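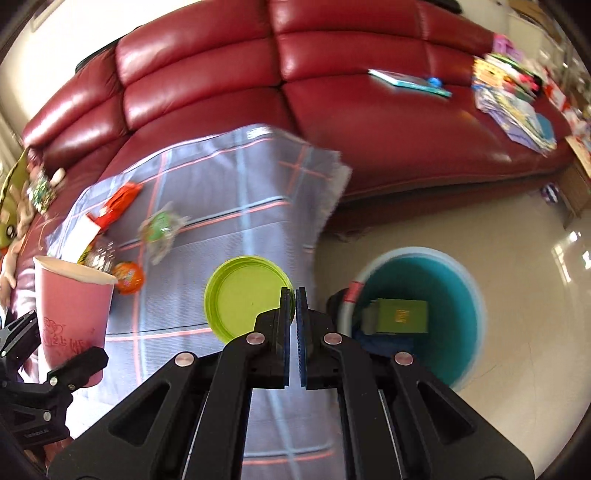

손에 들고 쓰는 검은색 집게와 분홍색 종이컵, 연두색 그릇

로봇 장비는 어떻게 살까요?
에던몬트 어린이기술관 어린이 해설 자료

로봇에게 물건 집는 법을 가르치려면 장비가 필요합니다. 사람이 손에 들고 움직이는 집게도 그러한 장비입니다. 에던몬트 어린이기술관은 장비를 사기 전에 먼저 계획서를 씁니다. 계획서에는 무엇을 집을 것인지, 몇 대가 필요한지, 누가 사용할 것인지를 적습니다.

종이컵은 세게 누르면 찌그러집니다. 그릇은 얕고 둥글어서 가장자리를 잘 잡아야 합니다. 집을 물건에 따라 알맞은 집게가 달라지므로, 계획서의 첫 장은 물건 목록입니다.

다음은 예산입니다. 예산이란 쓸 수 있는 돈을 미리 정해 둔 것을 말합니다. 올해 우리 기술관의 장비 예산은 2,000만 원입니다. 이 가운데 1,020만 원은 집게를 사는 데 쓰고, 173만 원은 손가락 패드와 나사 같은 부품을 사는 데 씁니다. 남은 돈은 수리비와 교육비로 나누어 둡니다.

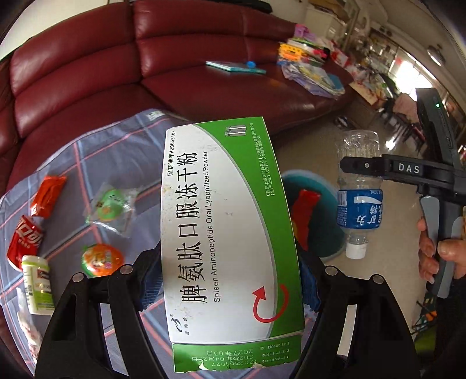
상자처럼 네모난 물건과 병처럼 둥근 물건은 잡는 방법이 서로 다릅니다. 그래서 가격표만 보고 장비를 고르지 않습니다. 파비코와 위자야 두 회사에서 견적서를 받아 나란히 놓고 비교합니다. 견적서는 물건값과 배송비, 고장이 났을 때 고쳐 주는 조건을 적은 종이입니다.

견적서를 받으면 장비를 7일 동안 빌려 시험합니다. 손잡이가 어른 손에 맞는지, 오래 들어도 무겁지 않은지, 부품을 쉽게 바꿀 수 있는지 살펴봅니다. 시험 결과는 금요일에 표로 정리합니다.

낱말 풀이
견적서: 사기 전에 값과 조건을 알려 주는 문서
부품: 기계를 이루는 작은 조각
예비비: 갑자기 필요할 때 쓰려고 남겨 둔 돈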